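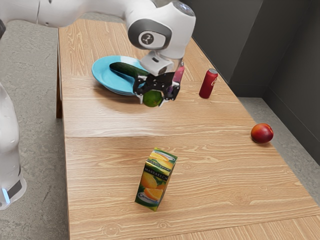
Sim-to-real correlation for a pick-and-place benchmark: how many episodes are sufficient?

Posted by bdoolan_ellton

Our group at Ellton is evaluating five grasping policies in simulation before committing time on the physical arm. The task is tabletop sorting with groceries: a lime, a cucumber, a peach, a slim can, a juice carton and a plate. Each policy has been run for 400 simulated episodes with randomized object positions. On hardware we can afford far fewer, and we have completed 86 per policy.

The ranking of the policies agrees between the two settings except for second and third place, which are reversed. The reviewers of our internal report have asked whether this reversal is meaningful. We would appreciate guidance on how to answer them.

Bronwyn Doolan

Orgate_methods

The reversal should not be interpreted until you have placed intervals on the hardware success rates. With 86 trials and a success rate near one half, a 95 percent interval extends more than ten percentage points in either direction. If second and third place are closer than that, the data do not separate them.

Two further recommendations apply. First, report a correlation across policies together with the rank agreement, and state plainly that five policies is a small sample for either measure. Second, use matched initial conditions. Record the starting layout of each hardware trial, reproduce it in the simulator, and compare outcomes pair by pair. In our own study at Andidholm we matched 137 layouts, and most of the disagreements came from round objects that rolled after first contact. The friction settings for the lime and the peach would be the first items to examine.

Please also confirm that success is scored by the same rule in both settings. A simulator check on final object position is stricter than a person with a clipboard.

t_dunstan

We did some 74 per policy and it was accepted. I would just run more on the two that swapped.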